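Nollstead旧物整理站开放日见闻

Nollstead整理站每年一月开放一次，平时只收货发货，不接待参观。我住在邻镇，前两年都错过了报名，今年提前在网上占了个名额，分在上午十点那一组。同组16个人，多半是本地居民，也有两位是从别的城市的二手店过来学习的。

从Gravby火车站出来坐34路公交，到终点前一站下车，沿河往回走一小段就到。站牌对面有一家卖轮胎的铺子，整理站的大门在铺子后面，门脸很窄，第一次去容易走过。门口贴了一张打印的箭头，被雨打湿过，字有点花。自己开车的人可以停在后院，但后院上午要卸货，早到的几辆车后来都被请出去重新停了一遍。

接待我们的是Kylie Rakena，她在站里负责排班和对外联络。进门先签到，领一件反光背心和一副薄手套。手套是参观中途摸东西用的，出门要还。包要存在门厅的柜子里，手机可以带进去，拍照只要不拍到捐赠人的地址标签就行。

整理站的前身是一家纺织品仓库，仓库的老招牌Bashir还留在北墙上，颜色已经很淡。房子是一层，屋顶很高，冬天不好供暖，大家都穿着外套干活。里面分四块：收货区、分拣间、清洗间、包装间。参观路线就按货物走的顺序安排，从卸货口进，从包装间出。

收货区

卸货口一次能停两辆小货车。我们到的时候正在卸的是一批办公用品和几箱儿童玩具，来自一所要搬迁的托儿所。箱子上都贴了一张黄色的单子，写着送货人、大致内容和收货时间。单子是手写的，Kylie说试过让捐赠人提前在网上填表，结果填的内容和箱子里的东西经常对不上，最后还是改回现场写。

站里去年登记入库的箱子是2,432箱，这个数字写在收货区的白板上，下面还有各类东西的比例。衣物占了一大半，厨房用品排第二，接着是玩具、书和零碎家居用品。大件家具不收，门太窄，叉车也进不来。电器只收带插头能当场测试的小件，测试台就在卸货口旁边，一个插线板、一个漏电保护开关、一本登记簿。

有人问床垫收不收。不收，枕头也不收。儿童安全座椅也不收，理由是无法确认有没有出过事故。这些在网站上都有写，但每周还是有人拉来，只能再拉回去。

收货区的地面画了黄线，黄线以内的箱子是还没有开过的，黄线以外是已经开箱、等着送进分拣间的。我们组里一个小男孩踩在线上来回走，被他妈妈拉开了两次。

分拣间

分拣间是整个站里人最多的地方。六张长台子排成两排，每张台子前站两三个人，身后是带轮子的铁丝筐。箱子抬上台子以后先整个倒空，再一件件过手。衣物看领口、袖口和拉链，厨房用品看有没有缺口和烧糊，玩具看零件齐不齐。

带我们看分拣的是Gunārs Navickas，他以前在一家百货公司的退货部门工作过。他给我们演示了怎么检查拉链：拉到头，停住，横着扯一下布边，再拉回来。拉链齿错位的衣服横着一扯就会裂开。他还讲了毛衣的叠法，袖子往后折，下摆往上折两次，领子朝外，这样摞起来以后从侧面就能看见领口的尺码标。我回家照着试了一下，比我原来的叠法省地方，但厚毛衣摞到第五件就开始歪。

分拣的结果分成四类：直接上架、需要清洗、需要修补、回收。回收的那一类最后装大袋，送到合作的回收厂。Gunārs的估计是四箱里会有一箱进回收，冬天的衣物情况好一些，夏天的T恤最差，领口大多已经松了。

让我比较意外的是箱子里夹带的东西。台子尽头有一个木托盘，专门放从口袋和抽屉里翻出来的物件，当天上午托盘里有几把钥匙、一张公交卡、一只耳环和一本折了角的通讯录。能找到主人的会打电话通知，找不到的保存三个月。墙上挂着一串没人认领的钥匙，已经很沉了。

分拣间还有一个角落放拼图。拼图是最难处理的东西，盒子上写多少块，里面未必有多少块。站里的做法是称重：同一品牌、同样块数的拼图重量差不多，轻得明显的就拆开送给美术班当材料。他们有一张手写的重量对照表，贴在秤的上方，边上涂改了很多次。我问准不准，Gunārs说缺一两块是称不出来的，所以售价都标得很低，盒子上会盖一个“未清点”的章。

清洗间

清洗间在分拣间后面，隔了一道塑料门帘。里面有三台洗衣机、两台烘干机、一个双槽水池和一排晾架。空气比外面暖和，眼镜一进去就起雾。

这里的规矩比较多，都写在水池上方的一张纸上。毛绒玩具先套网袋再洗，烘干用低温档；塑料积木用网兜装着泡，不进洗衣机；铸铁锅不泡水，用盐擦；木勺木铲洗完竖着晾。有人提问说木砧板发黑能不能救，负责清洗的Fathima Khondokar回答，表面发黑可以用粗砂纸打掉一层，黑到刀痕里面的就不要了，她自己不会把那样的砧板卖给别人。

Fathima带我们看了除胶。二手盒子和玻璃罐上常有旧标签，撕不干净，留下一层灰色的胶。她用食用油抹上去，盖一小块厨房纸，等十分钟，再用旧银行卡刮。玻璃罐一刮就掉，上过漆的铁盒要小心，刮得太重会带走漆皮。她旁边放着一筐等着处理的饼干铁盒，其中有几只盒盖上的图案已经磨得只剩边框。

清洗间的用水是站里最大的一笔开销。前年换过一次洗衣机，现在用的是二手的商用机，噪音大，脱水的时候说话要提高嗓门，我们在里面待了不到一刻钟就都想出来了。

晾架上那天挂的大部分是儿童雨衣和帆布包。帆布包底部的硬板要先抽出来，不然会翘。这个细节我以前不知道，家里有两个买菜用的包就是这么洗坏的。

包装间

包装间是我这次最想看的，我平时在网上卖旧书和一些杯碟，包装一直做不好，去年碎过两套。

这一间在仓库最东头，朝河有窗，光线好。干活的桌子、货架、胶带机和各种装好的袋子都挤在里面，走道只能容一个人侧身过去，所以我们组分成两批进，另一批在外面喝茶等着。

讲解的是Moataez组长，签到表上的全名是Moataz El Khatib，名牌上多印了一个字母，他懒得换。他从包装材料讲起。站里用的袋子和填充物绝大部分也是旧的，来源有三种：捐赠人装东西的袋子、附近商店送来的包装余料，还有从Jullance买的次品薄膜。Jullance是本地的一家薄膜厂，印错颜色或者厚薄不匀的卷料会便宜卖给整理站，最近的一批装了满满一个货架的底层。

袋子进来以后先抖开，看有没有破洞和味道。装过食物的不要，装过洗衣粉的也不要，味道会串。没问题的抚平，按大小分放。颜色不统一，客人收到的包裹里可能是粉色袋子，也可能是透明的或者白的，Moataz说刚开始有人来信抱怨看着不整齐，后来他们在包裹里放了一张小卡片说明，抱怨就少了。

他的几条做法我记在了本子上，原样抄在下面。

薄塑料袋当填充物用的时候不要叠，抓住中间一团，松松地塞进去，留一点空气。叠得平平整整的袋子没有弹性，垫在碗底下跟没垫一样。

杯子先塞满里面，再包外面。把手要单独缠，用细长条的软料绕两圈。很多人只包外面，杯口一受压就裂。

盘子竖着放，像书一样排，盘与盘之间夹一层纸板。平着摞的盘子，最底下那只承重最大。

箱子底部和顶部都要有填充，封箱以前双手抱着晃一下，听到响声就拆开重来。

毛绒玩具和衣服可以压，但装袋以后要留一个口子排气，压完再封。封死了再压，袋子会从接缝处爆开。

书的四个角比书脊容易坏。他用旧纸筒剪开，对折成一个直角，卡在书角上，外面再套袋子。这个办法我打算回去就用。

关于胶带他讲得很细。纸胶带遇潮会松，冬天在没有暖气的仓库里更不好用，粘上之前最好先把胶带在室内放一会儿。透明胶带粘得牢，但拆的人费劲，箱子也没法再用第二次。站里现在的折中办法是底部用透明胶带，顶部用纸胶带，这样收件人拆开顶部以后箱子还能接着用。组里从二手店来的一位问为什么不买那种不用胶带的折叠箱，Moataz给她算了一下单价，她就没有再问。

讲解完以后可以自己动手。每人发一只杯子、一只碟子和一个小纸箱，材料自取。我挑了软一点的薄袋子塞杯子，外面裹了两层旧报纸，碟子竖在旁边。Moataz拿过去晃了晃，没响，但他打开以后指出我在箱子顶部塞得太少，箱盖中间一按就凹下去，上面要是再压一箱书就麻烦了。同组一位老先生包得最好，他以前给瓷器店送过货，手法很快，报纸斜着放，一卷一折就完了。我请他再做了一遍，还是没完全看清楚。

孩子们那边玩的是另一样：把薄袋子揉成一团，从桌子一头吹到另一头。大人都在忙着听讲，他们玩了很久。

包装间最里面是待发的货架，按目的地分层。最上层轻，放衣服；中间放玩具；最下面放书和锅。每件货上有一张白色标签，写着编号和重量。快递每天下午四点来收，赶不上的留到第二天。

小卖部和茶水

参观完从侧门出来是小卖部，东西不多，是从当周入库里挑出来的。我买了一只搪瓷漏勺和一摞没用过的信封。信封有一点黄，背胶还能用。同行的人里有买到一整套铁皮饼干模子的，也有人看中一盏台灯，犹豫了一会儿，回头已经没了。

茶水免费，点心要投钱，投多少自己定。点心是Sajib Rathnayake做的，他在站里管账，开放日这天也管厨房。椰丝饼很甜，咸的那种三角饺里面是土豆和豌豆，十一点多就没有了，晚一组的人来的时候盘子里只剩饼。

喝茶的时候和Sajib聊了几句经费。整理站的房租由镇上减免了一部分，其余靠小卖部和网上销售。开放日本身不收门票，去年这一天小卖部卖了400欧元，刚好抵得上一个月的水费。今年的数字要到晚上才知道。

给打算去的人的一些信息

报名在整理站的网站上，十二月中旬放出名额，上午的组先满。一组全程大约一个半小时，动手的部分如果人多会拖长。

里面冷，穿厚底的鞋。清洗间热，外套最好是能脱下来拿在手里的。

轮椅可以进收货区和分拣间，清洗间的门口有一道坎，包装间走道太窄，需要的话可以提前写信，他们会在外面单独摆一张桌子演示。

想顺便捐东西的不要在开放日带去，当天不收。平时收货的时间是上午九点到下午一点，厨房用品请用纸包好再装箱，刀具要单独包并在外面写明。干净的袋子、气泡膜和纸箱也收，包装间一直缺中等大小的纸箱。

34路公交中午以后班次变少，我出来时刚走了一班，在轮胎铺对面等了将近半个小时。附近没有吃饭的地方，河对岸有一家面包店，中午就关门。如果下午还有安排，建议自己带点吃的。

回来以后我把家里攒的袋子都翻出来抖了一遍，扔掉了一半有味道的，剩下的按大小装进一只鞋盒。书角的直角护套做了几个，纸筒太厚的不好折，厨房纸里面的那种薄筒正合适。

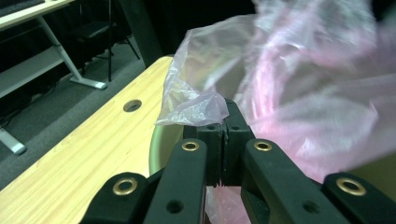
木桌和揉皱的粉色半透明塑料袋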